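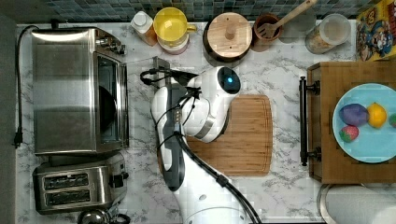 It said "permanent protection" on the tin, one customer wrote to us, so would you please explain why half a lemon has left a ring on my marble?

We would, and the explanation takes up a good part of this page. The tin wasn't ours, but we have sold tins like it in the past and we have read out claims like it over the phone, so a bit of the blame comes our way.

Galanis Stone Sealer, 800 ml
Item 1078
For marble, limestone, travertine, slate and unpolished granite. Indoor use.
In stock

What it does

Galanis is a penetrating sealer. You wipe it on, it sinks into the small gaps in the stone, you wipe off what's left. After that, oil and coffee and red wine take longer to soak in, which gives you time to find a cloth. That is the whole product. It slows stains down.

What it doesn't do

It doesn't stop lemon juice, vinegar, wine, tomato or limescale remover from dulling polished marble. The dull patch is called an etch, and it has nothing to do with staining. Acid eats a little of the surface and the shine goes with it. A sealer that lives below the surface can't prevent that, whatever it costs. If you have been told otherwise by a fitter, ask for it in writing and see how keen they are.

It doesn't make stone heatproof. It doesn't fill scratches. It doesn't make the surface germ-free, and we've grown tired of seeing that one on other people's labels. It won't make marble shinier either. If your worktop looks shinier after sealing, you have left sealer on the top and you will need to get it off again (see further down).

Do you need it at all?

Quite possibly you don't. We'd sooner lose the sale than have another return with an inch gone out of the bottle.

Try water first. Put a spoonful on a clean, dry bit of the worktop, somewhere you prepare food, and leave it while you make a cup of tea and drink it. Wipe it up. If the stone underneath has gone darker, water is getting in and so will everything else, and a sealer is worth having. If it looks just the same, put your money away and try again next year.

Do the test in more than one spot. The stretch by the sink gets scrubbed far more than the corner behind the bread bin, and the two can give different answers on the same slab.

Quartz worktops, including the Clasia range we sell, are ground stone held together with resin. They don't need sealing. Sealer sold for quartz is, as far as we can tell, sold to people who haven't been told this. On Clasia it will sit on top and smear, and you'll be cross with us.

The same goes for anything printed to look like marble. If you aren't sure which you have, look at a cut edge, such as under the rim of the sink, and see whether the pattern carries on through. A printed one stops at the surface.

How much you get out of a bottle

The label says up to 2 coats on an average kitchen. We asked Galanis what an average kitchen was and didn't get an answer we could print. A thirsty limestone drinks it. Dense granite hardly takes any, and you may find you've bought far too much. Start with the small bottle. There is a 2000 ml trade can, and we do sell it, but it makes sense for floors and for people who do this for a living. Once opened, the stuff thickens in the garage and you end up throwing half of it away.

How to put it on

Clean the worktop the night before and let it dry out properly. This is the step people skip. Stone that feels dry on top can still be holding water, and sealing over it can leave a cloudy look.

Take everything off: the board, the toaster oven, the kettle, the jar with the wooden spoons. Sealing around things leaves an outline, and you'll notice it the first time you move them.

Open a window. Wear gloves.

Try a patch where it won't show and leave it until the next day. Some pale stones go a touch darker. We can't tell you from a photo whether yours will.

Pour a little on a lint-free cloth and work across the top in patches you can reach without stretching. Keep it wet for as long as the label tells you, then buff it off with a clean dry cloth. Buff it more than you think you should. Go over it again with another cloth.

Leave it overnight before putting anything back. The label gives a shorter time, and in a warm dry room that may well do. We've had enough calls from cold kitchens to say overnight.

If it's gone sticky or streaky

Too much was left on. Put a small amount of fresh sealer on the streak, which softens the old layer, and buff it off straight away. That sounds wrong, and most people ring to check before trying it. It usually works if you catch it within a day or so. After that you're into solvents, and we would rather you spoke to a stone restorer than to us.

How long it lasts

We don't know, and we are suspicious of anyone who does. It depends on the stone, on what you clean it with and on how often you cook. Galanis say "years". Our own shop counter is honed marble, gets wiped down all day, and failed the water test sooner than the label would have you believe. Your kitchen is likely to be kinder. Just repeat the test now and then and ignore the calendar.

Cleaning afterwards

A drop of washing-up liquid in warm water, then a dry cloth. We also stock Zovamar Stone Spray, which is pleasant enough and smells of very little. It is mild soap in a nice bottle. It won't harm the sealer and it won't feed it, nourish it or top it up, despite what the back of the bottle hints at. Buy it if you like a spray.

Keep away from vinegar, bathroom sprays, cream cleaners and the green side of the sponge. Bleach is less of a worry than people think for a quick wipe, but it does the sealer no good if used every day.

Boards and trivets

If your main worry is lemons and knives, a chopping board will do more for you than anything on this page. Bamboo, beech, plastic, it makes no odds to the stone. One with a groove round the edge catches the juice from fruit and roast meat before it runs off on to the marble, and that's where plenty of rings start. Lift the board and wipe under it when you've finished. Juice gets trapped beneath and sits there all evening.

Hot pans go on a trivet. Small ovens and air fryers should have the gap their makers ask for, and it's worth feeling the stone beneath one after a long bake.

Questions we get

Can I use it on food areas? The makers say yes, once it has fully cured. Don't chop straight on the stone in any case, for the sake of your knives.

Will it get rid of the stain I already have? No, and it may make it harder to shift. Deal with the stain first. Oil stains can often be drawn out with a poultice, which we sell, or with bicarbonate of soda and water under cling film, which your corner shop sells.

Can I seal over an old sealer? Usually, if the old one was also the sinking-in kind. If it was a surface coating it has to come off. A coating tends to show wear around the sink and may lift if you pick at it with a fingernail.

Is the dearer sealer better? We've sold several. For an ordinary kitchen we couldn't tell them apart after a few months of use, and we went back to stocking one.

Why not choose honed marble and stop worrying? It's a fair thought if you haven't bought yet. Etches still happen on a honed finish but they're far harder to see. Stains are just as likely.

Returns

Unopened bottles can come back to Fosta within the usual returns period, and you pay the postage. Opened bottles can't, unless faulty. A lemon ring isn't a fault. If you are unsure, send us the result of your water test before ordering and we'll tell you whether we would bother. Emails are answered in the mornings, a bit slower in August.

Often looked at with this item
Zovamar Stone Spray
Lint-free cloths, pack
Galanis Stone Sealer, 2000 ml trade can
Clasia worktop samples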